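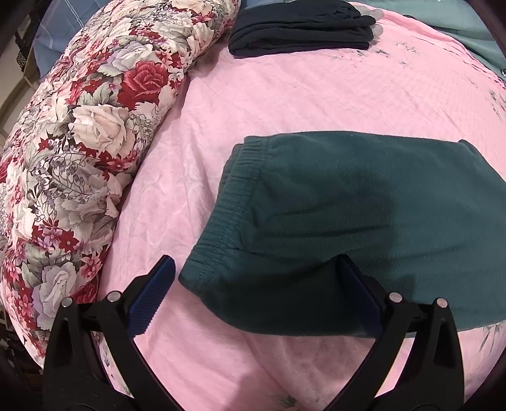
The Grukosham project studies how a robot can learn to fold clothes from people who do it at home every day. We work with a hand-held gripper that has the same fingers as our robot arm, and a person uses it in place of the bare hand. The camera sits on the gripper, so it moves wherever the hand moves. Our question in this part of the work was small: at which place on a garment should the first pinch be made? The teal fleece pants on the pink blanket are a good case for it. The waistband with its gathered elastic lies toward the lower left, and the fingers hold the fabric at the lower edge, far enough from the elastic that the puckering stays in view. We call this an "edge pinch with waistband visible", and most of the text on this page is about why we came to like it.

Gallery: Folding on Beds
Grukosham / Galleries / Household textiles

About this gallery

We are a small group in Skirnberg, and we work together with the Ghasemi workshop, where our grippers are made and repaired. The recordings for this study were collected in 3 homes during April. We asked people to fold on the bed and not on a table, as this is what they told us they do. A bed is a more difficult surface for a robot. It is soft, it goes down when you press on it, and it is often covered with something that has its own pattern and its own folds.

Altogether we kept 156 demonstrations of pants, both long and short ones. Other garments were recorded too, but they belong to a different study and are described in the gallery "Shirts and Towels".

The gripper

The fingers are black plastic with an open triangular shape, and each one has a blue ridged pad on the inner side. The triangle is there so that the finger can bend a little when it meets something. With thin cotton you hardly notice this. With fleece it helps very much: the fabric is thick, and a stiff finger pushes it away before it can close around it.

The pads were changed one time during the project. The first pads were smooth, and they were fine for towels, but fleece came out of them slowly when the person lifted the garment. The ridged pads hold better. They also have one bad side, which is that they catch loose threads, and knitted things must be handled with some patience.

How the demonstrations were made

The person holds the gripper in the right or in the left hand, as they like. We gave only few instructions. Put the garment down flat or folded once. Take it with the gripper. Finish the fold and let it go. Do not use the other hand until the fingers are open again.

The last rule was the hardest one to follow. People help with the free hand without noticing it, mostly to make the legs smooth. When it happened, we kept the recording but marked it, and such recordings were not used for the training.

We did not clear the beds. Pillows, other folded clothes and blankets stayed where the people had them. In the beginning we had a discussion in the group if we should use a plain gray sheet for everyone. A plain sheet makes the edges of dark clothing very easy to find, and a model trained on it looks better than it is. We tried this in our own laboratory and the model then had trouble with the first flowered pillow it met.

What we label

For every demonstration we label the moment when the fingers close, and for this moment we write down the following:

Place of the pinch: waistband, side seam, hem, crotch, or free edge.

Layers: one layer, all layers, or not clear. "Not clear" is used often. From the camera on the hand it is not always possible to say how much fabric is between the pads, and we decided not to guess.

Waistband: visible, partly visible, or hidden. For the teal pants the label is "visible", and the line of stitching along the elastic helps to see the direction of it.

Support: bed, table, or floor. In this study it is always the bed, but the label is kept so that the files fit together with our other studies.

Things nearby: any other textile that the fingers could take by mistake. The black folded stack at the far side of the bed is such a thing. It is too far away to be taken in the same pinch, but a model must still learn that it is not a part of the pants.

The method in short

We trained two versions of the same model. The first version gets the camera picture and must predict where the hand goes next. The second version gets the same picture, and it must also predict the direction of the waistband. We do not use this direction for moving the arm. It is only an additional task during the training, and later it is thrown away.

The idea came from watching the people. Before they take the pants, they nearly always look for the waistband, and when it is turned under they first bring it out. We thought that a model which is forced to look at the waistband would choose better places for the pinch.

The result

We tested both versions on the robot arm in Skirnberg, on a single bed with a soft mattress. Each version had 35 trials with pants which were not used in the training. A trial was good when the pants were folded in half with the waist ends together and nothing else was lifted from the bed.

The version with the waistband task was better, and the difference was largest for thick fabric. For thin fabric the two versions were nearly the same. We prefer to say this plainly, as an early version of our text was read by some visitors as a result for all clothes, and it is not.

The typical mistake of the first version was to take the blanket together with the pants. The typical mistake of the second version was a different one: it waited. When the waistband was hidden, the arm stayed over the garment and made small movements to the left and to the right without going down. We have no good solution for this at the moment. A time limit helps, but after the time limit the pinch is often a poor one.

Notes for people who want to repeat it

Please check the light. We worked with the normal room lamp and the daylight from the window, and in the evening recordings the dark clothes lose their folds in the camera. Some of these recordings had to be left out.

The camera has a wide view and the corners are dark. We cut the corners away before the training. If you keep them, the model will still learn, only slower.

Blankets with an embossed pattern are not a problem by themselves. We were afraid that the pressed flowers would be taken for folds, and this did not happen in a way that we could measure. A printed pillow with many colors is more difficult. When the pillow lies against the garment, the border between the two is hard to find, also for a person who makes the labels.

The arm in our laboratory is from 2006 and it is slow. A newer arm can do the same movement faster, but please begin slowly with fleece. When the fingers close too fast, the fabric jumps out from between the pads.

Wash the pads with warm water and a little soap. Dust from fleece collects in the grooves, and the grip becomes weaker before you can see any dirt.

Use of the material

The picture on this page may be used in teaching and in talks if the name Grukosham is given with it. For printed books, please write to us first. The recordings are available to research groups after a short agreement is signed. We need several days for the answer, and in the summer it can be longer.

The labels are in a plain text file, one line for each demonstration. The older file with the name "pants_first" has a mistake in the column for the layers and should not be used any more.

Coming next

We are preparing recordings in Stemitz, where the beds in the homes we visited are lower and the people often fold while they sit. The angle of the camera will be different, and we expect that the waistband will be hidden more often. It will be a good test for the waiting problem.

More galleries
Shirts and Towels
Folding on Tables
The Ghasemi workshop: fingers and pads
Back to all galleries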